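Nultolum Toy Collectors' Swap - Frequently Asked Questions

Last updated 1/29/24

What is the Nultolum swap?

It's a twice-yearly swap and sale for people who collect action figures, playsets, die-cast and boxed toys. The next one is in May at the Zarnstead hall. We have 155 tables, and most are booked by private collectors clearing out doubles.

How much does a table cost?

A table is $13 for members and $25 for everyone else. You get one table, two chairs and two entry passes. Power is available along the back wall only, so say so on your form if you need it for a display cabinet.

What counts as a vintage toy?

For our purposes, anything first sold before 1995. Reissues and modern figures in a retro style are welcome, but they have to be labelled as reissues. Mayuree Nuchit checks labels in the first hour and her decision stands for the day.

Can I sell loose figures and spare parts?

Yes. Loose figures, accessories, stickers and odd vehicle parts all sell well. If an accessory is a reproduction, put that on the bag or the price tag. A sword with no mention of being a repro will be treated as sold as original, and the buyer can ask for a refund.

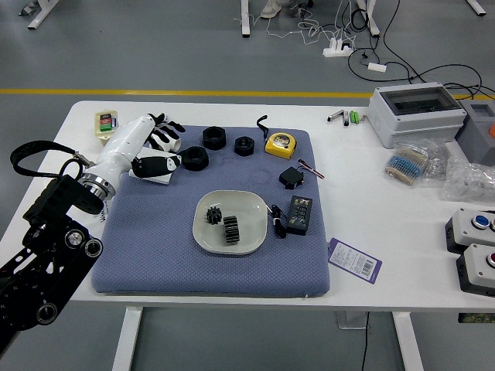

Parts and tools on the table.

Are repainted or repaired figures allowed?

Yes, if the work is disclosed. Replacement elastic, reglued joints and touched-up paint all need to be mentioned. Most buyers don't mind a repair at the right price.

How do I get something valued?

Conall Keogh and Salamatu Briggs run a free valuation desk from 10 until noon. They cover carded figures, boxed playsets and Popescu tin cars. They don't do trading cards or video games. Bring no more than three items - the line gets long.

Do you accept graded items?

Yes, provided the case is sealed and the label is readable. Cracked cases go on the table as ungraded.

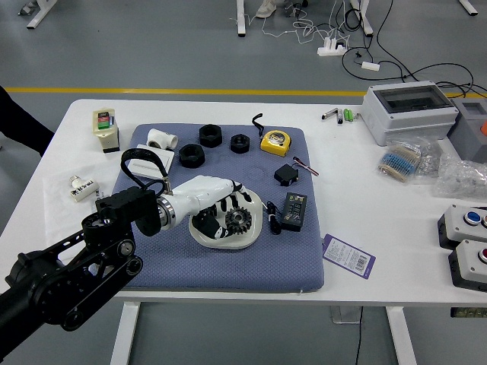 Can I hold an item and pay for it later in the day?

That's up to the seller. Most will hold something for an hour with a deposit, but get the amount and the pickup time in writing. We don't store items at the front desk.

Is there a limit on how many people can come in?

The hall holds 690. When it's full, entry is one in, one out. Members can come in half an hour early.

I collect Akari robots. Will there be any?

There usually are a few sellers with them. Inger Bergmann keeps a wants list for harder lines, and you can add your name to it by email before the swap.

Can I cancel my table?

You can cancel up to 10 days before the swap for a full refund. After that we'll refund you only if the table is rebooked.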